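# Chapter 3: Looking After the Hand Grippers

I learned to service a gripper the slow way, by packing a whole November's worth of boxes with one that was out of line and wondering why I kept dropping things. I blamed my wrist. I blamed the bags. Then Siriporn Chuensuk took the tool off me, turned it over, put a thumb on each finger and wiggled. The left one moved before the right one did. She handed it back and went to get the screwdriver.

So this chapter is about the wiggle, and what you do once you've felt it. We'll stick with one tool the whole way through, the two-finger hand gripper you signed out in Chapter 2, and by the end you should be able to strip the linkage, clean it, put it back together and set the gap without me standing behind you. You'll need a small screwdriver, a soft brush, a lint-free cloth and a tray with a lip on it. (Please use the tray! I've spent far too much of my life on my knees looking for pivot screws.)

Start by getting to know the arms. Each one turns on a silver pivot screw down near its base, and nearly every complaint I hear about a "weak" gripper comes back to one of those screws. Too loose and the finger pad flops about. Too tight and the arm drags, so you squeeze harder, and your forearm is sore by lunch. What you're after is an arm that swings freely with no side play at all.

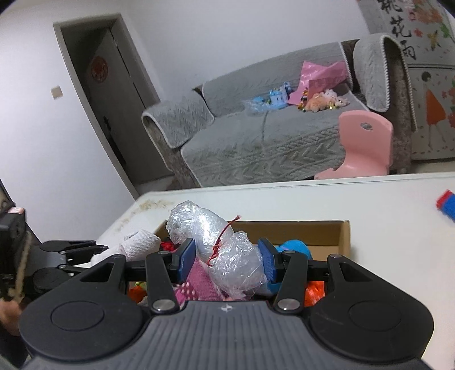
**Handling Tools Practice, at home**

Soft goods are the best test I know for a gripper you've just put back together. A hard block will let you get away with nearly anything, but a crumpled plastic bag won't. With one blue pad up against the plastic and the other still off to the side near a fuzzy toy, you can see how much the gap matters — the two pads have to come together square, or the bag folds and slides out between them. Ties and strings deserve a bit of respect too. A thin one can work its way into the linkage, and then you're back at the bench.

Cleaning comes before any adjusting. Fluff is the big one in our shop, from knits and plush mostly, and it winds itself in behind the pivots where you can't see it. Brush it out with the arms open, then wipe the pads with a barely damp cloth and let them dry. Don't oil the pads. Siu-ming Yau did that once, to be helpful, and we threw out the pair.

Then the screws. Turn each one in until you feel the arm begin to drag, back it off a hair, and swing the arm through its full travel. Do the other side the same way, then close the fingers slowly and watch where they meet. I allow myself two goes at this. If it's still off centre after that, I take the arm right out and check whether it's bent.

Write down what you did in the tool log, even if all you did was brush it. Section 3.1 begins with taking the finger pads off, so have your tray ready and your sleeves rolled up.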